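Product Review: Drallow Passenger Notice Service
By Roswitha Pfeiffer
October

Print this page | E-mail this page

The Drallow Passenger Notice Service is a subscription tool for travel offices and small organizations that send staff abroad. It collects airport closure notices, airline schedule changes and entry rules, and forwards them by e-mail or text message. This office used the service for 19 weeks, alongside its existing practice of checking airline websites by hand.

Setting up an account is simple. The administrator enters each trip, names the travelers and selects who should be told of a change. Trips may also be imported from a spreadsheet, although the column headings must match the Drallow template exactly. Our first import was rejected twice over a single extra space in a heading, and the error message gave no help in finding it.
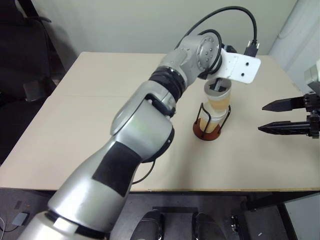

Once trips are loaded, the main screen shows them by date of departure. A yellow flag means that a schedule has changed, and a red flag means that a flight has been canceled or an airport closed to passenger traffic. Each flag opens the original notice together with a short summary in everyday language. The summaries are generally accurate. In two cases a restriction that applied only to arriving passengers was summarized as a full closure, and a traveler was needlessly advised to postpone.

Speed is the strongest feature. Of the notices that affected our own bookings, 85 percent reached us before the airline had written to the passenger. The remainder came mainly from regional carriers that publish changes on their own pages and do not supply them to outside services. Subscribers who depend on such carriers should continue to check directly.

Coverage of entry rules is weaker. Visa and health requirements are updated once each day, at 6:00 a.m., and a rule announced later in the morning will not appear until the next update. The entry for one destination still listed a form that had been withdrawn. Uwe Ostermann, who manages travel bookings for this office, reported the error and received a correction the following afternoon. 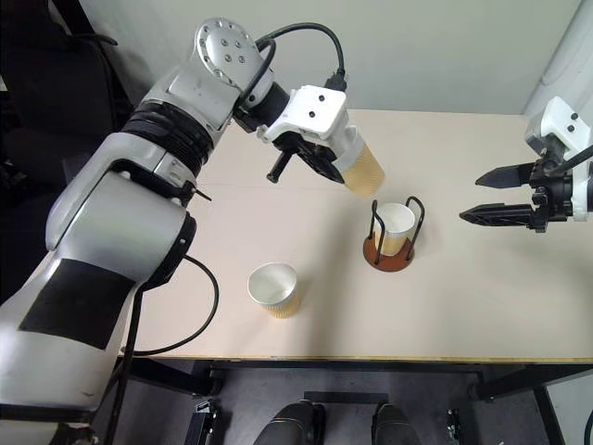 Can the service rebook a passenger when a flight is canceled?

Rebooking is outside the scope of the service. Drallow supplies the notice and a telephone number for the airline, and any change to the ticket must be made by the traveler or the booking agent.

The standard subscription costs $80 per month and covers up to 700 trips per year. Text messages are included for domestic numbers only. The competing Fekby service offers a lower monthly price but sends its notices by e-mail alone, and we found its archive difficult to search.

We recommend the Drallow service to offices that arrange international travel regularly and have a staff member available to read the original notices. Offices with only occasional trips are unlikely to recover the cost. An annual plan is available, but new subscribers may prefer to begin with the monthly plan, which can be ended with two weeks' written notice.

Contact the Reviews Desk | Copyright Mtshali Public Affairs Review. All rights reserved. | Back to top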